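Housekeeping Skills, Unit 4
Table Care and Small Items
Instructor: Olga Ibarra

Clear loose items before you touch the tablecloth. Wooden sticks are gathered first and stood upright in a container, one at a time if they have scattered.

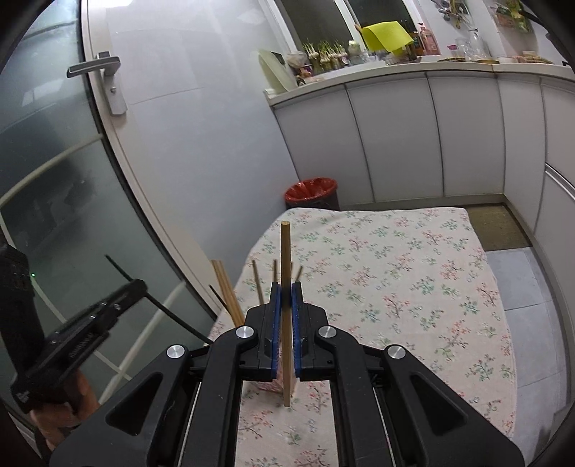
Sort by thickness next. Thin sticks slip down between thick ones and get missed when the container is emptied. Wipe the container, then shake the cloth outdoors.

Reading: Salcedo handout, page 94. Practice sheets go to Ignacio Escobar in December.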